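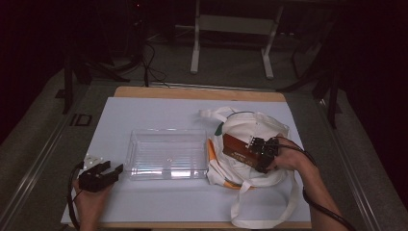

Tray and tote on the board.

Thread: Does the tote-in-a-tray thing hold up for anyone?

motard_mike
Posting this because I'm tired of reading that every canvas bag in the house can be folded down to the size of a sandwich and filed upright in a clear tray. The method going around is the Brastau one: bag flat, straps in, thirds, thirds again, into the tray. My bag has long straps and what looks like half a closet's worth of fabric. I don't buy it. Has anyone kept this up for more than a month?

Sang Phí
I have, since December. It works if the canvas is thin. Thick canvas springs back open as soon as you let go, and then you own a tray with a lump in it.

pantryshelf
Disagree with Sang. Thickness isn't the problem, the straps are. Look at yours, one is up past the bag and the other is hanging over the edge of the board. Lay both straps down the middle of the bag first and then fold over them. I do heavy ones this way and they stay put.

motard_mike
Tried straps first. You get a ridge down the middle and the bundle rocks. I could put a can of beans on it, I suppose, but then I'm storing beans.

Cường Dương
What's the tray for, though? I've read the whole Brastau guide and it never says. A bag folded that tight would stand up in a drawer without it. Feels like someone had trays to sell.

pantryshelf
You can pull the whole lot out at once. And you can see what's in it.

Cường Dương
I can see what's in a drawer by opening the drawer.

evville_renter
Small kitchen person here (Evville, top floor, one closet). I have 7 totes and used to keep them all stuffed inside the biggest one, hung on the door. Then I switched to trays for 3 weeks. Went back to the door. Every time I came home from the store I had to fold a bag at the counter while the frozen stuff sat there, and by the second week I was just dropping them on top of the tray. The tray looked great empty.

Sang Phí
That's a habit problem, the method is fine.

evville_renter
If it needs me to have different habits I'd call that a problem with the method.

lai_and_co
Question for the OP, is that bag lined? There's a bit of orange and white showing on the side by the tray. If that's a lining you're folding two layers and it'll never go as small as the plain ones. Could just be a label, hard to tell. I have one from Lại that's lined and I gave up on it. It holds the other bags now.

motard_mike
Will check when I get back to it. If it is lined, that would explain some of the bulk, but the guide says "any tote," so I'm still counting it as a fail.

Cường Dương
The guide video has roughly 3,550 comments and the ones I read were all from people who had just bought the trays. I'd like to hear from the same people next year.

pantryshelf
Well, I've had mine over a year, so hear from me. Two trays, straps in first, press the air out with your forearm before the last fold. Roll instead of folding if it's lined. It is not complicated.

motard_mike
Rolling is a different method. Now we're up to one method for thin bags, one for thick and one for lined.

Sang Phí
Roll it and put a rubber band on it. Done.

evville_renter
Door hook, two dollars - I'll be over here.

motard_mike
Okay, I'll do straps first one more time and then the roll. If neither one fits the tray, the tray is going under the sink for sponges.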